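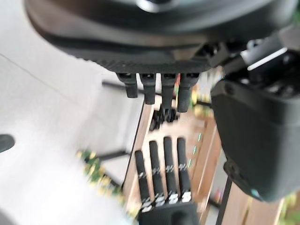
The Level at Station Four

The gauge at Station Four read 200 millimeters at the start of the shift, and it read 200 at the end of it. The inspector wrote both values down. A reservoir that loses water through a spillway should not hold the same level for nine hours, so she wrote a third line: check float.

The float was sound. She lifted it, let it drop, and the needle moved and came back to 200.

Mfaume Reservoir had been built to serve Barkidier, a town of some 3,000 people when the pipe was laid. The town had since moved downhill to be near the road. Zular, the firm that held the maintenance contract, still required a reading every day in February, when the ice was thickest and the valves were most likely to stick. The form had a box for level, a box for flow and a box for remarks. The remarks box was 100 millimeters wide. Most inspectors left it blank.

She walked the dam from the north end. The spillway was running. She put the flow meter in the channel and waited for the number to settle, then repeated the test with the spare meter. The two agreed. Water was leaving. The inlet had been shut at the wheel and chained, and the chain had rust across the links and the lock.

Back in the hut she opened the old log. The same hand had filled in every page for one winter. Level, 200. Flow, normal. In the remarks box, in pencil: it waits for us to finish.

She turned the page. The next entry was the same, and so was the one after it.

She sharpened her pencil, entered the flow, and went out to read the gauge again.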